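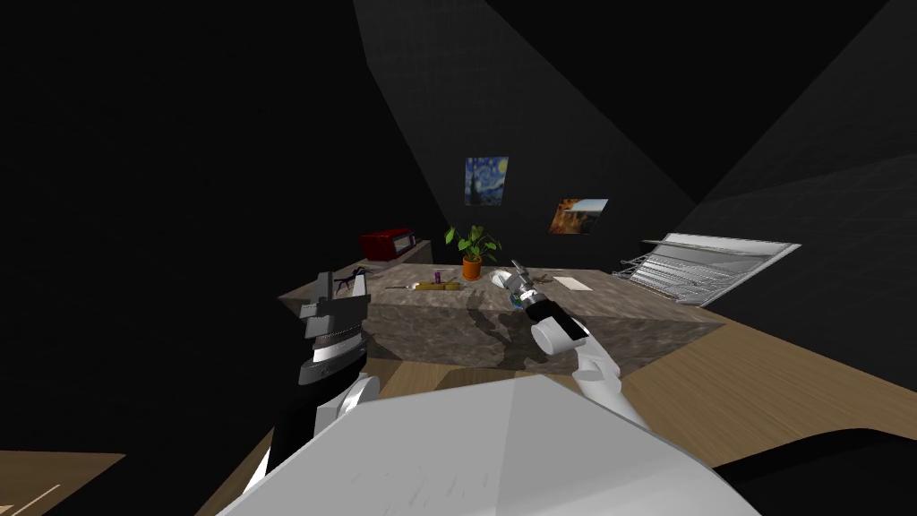
Restart check for the two-arm tabletop cell, simulated model and real unit together, after the right wrist overrun on the Cosow job. The fault first came up in the model, so the model was checked first, on the mixed-items layout. In that layout the right gripper is over the small white rounded object and the left one is close to the scissors-like item, with the plant in its orange pot at the back of the table. The overrun happened on the descent to the white object. Commanded stop height was ignored and the wrist kept driving until the joint limit tripped.

Date: March 10, 2022
Checked by: Rūta Kairys
Second check: Ramil Espiritu
Controller: Umovik, log entries up to 1,032

## A. Before power

- [x] Isolator locked off, key with checker
- [x] Emergency stops pressed and released, both latch. *The door-side one is stiff. Still passes.*
- [x] Cable run at right elbow. *Sleeve rubbed, no bare wire. Replace at next service.*
- [ ] Left shoulder bolts marked. *Paint mark missing on one bolt. Torque was correct, mark to be redone.*

## B. Simulated run

- [x] Table height in model matches the real table. **Failed first time.** *Model had 738 mm, the file on the controller had an older value from December. Corrected and reloaded.*
- [x] Fault repeated with the old file. *Overran on every descent with the right arm. Left arm not affected.*
- [x] Fault gone with the corrected file. *400 descents, no overrun.*
- [x] Arm-to-arm clearance alarm. *Trips as set.*
- [ ] Contact with the plant pot reported as a collision. *Not reported. The pot has no collision shape in this layout. Ramil to add it, then repeat.*

## C. Real unit, reduced speed

- [x] Stop height, right arm, empty table
- [x] Stop height, left arm, empty table
- [x] Joint limit trip on right wrist. *Trips, but the message says "left". Label swapped in the Clundar screen software. Reported, not fixed.*
- [x] Stopping time on emergency stop. *About 9 tenths of a second. Within our limit, slower than the last check.*
- [ ] Bognár gripper pads. *Right pad split at the tip, presumably from the overrun. None in stores.*

## D. Result

Not released for full speed. Reduced speed only, one person at the panel, guard closed. No production picks with the right arm until the pad is changed.

Open items: bolt mark, pot collision shape, screen label, right pad. Elbow sleeve can wait for the service.

RK: The old height file is still on the backup stick. Please don't load from it.

RE: Stick removed from the drawer, will wipe it when I've copied the logs off.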